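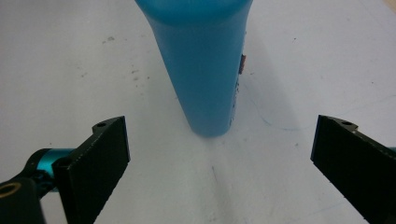 A blue bottle on a white tabletop.

Drendix rolls out new back office for direct sellers

Drendix, the software house behind the Galeck commission engine, has released a completely rebuilt back office for direct selling companies, and there is a lot in it to like! The update went live in December for all existing customers, with no extra charge for the move.

The biggest change is speed. The old system worked out commissions in one long overnight run, so a distributor who placed a big order at lunch had to wait until the next morning to see what it did to her volume. Galeck now recalculates as orders come in. In Drendix's own test, a genealogy tree 455 levels deep refreshed in 40 seconds, and that was with returns and late autoship orders mixed in (anyone who has had to unpick those by hand will know how welcome this is).

Unilevel, matrix and hybrid plans are all supported, and companies can switch on rank bonuses without calling a developer. There is also a sandbox called Minemix, where plan designers can try a new payout rule on a copy of last month's sales before it goes anywhere near a real check. It's great fun to play with, and it flags any rule that would push total payouts over the cap a company has set.

"People in the field ask one question, which is why did I get this amount," said Csenge Bakos, product lead at Drendix. "Now they can tap the amount and read the answer, order by order."

Payouts can be made in 147 countries and territories, and the distributor app has been redrawn for small screens, with larger buttons and a much cleaner team view. Tsao, a home and personal care seller with a fast-growing network, was one of the early testers and moved 225 team leaders over in the first week. Its support desk is already asking for a Spanish version of the help pages, and Drendix says that one is being translated now.

Still to come are a tax form export and a calendar for team events. Current customers can find the switch-over guide under Settings in their admin panel.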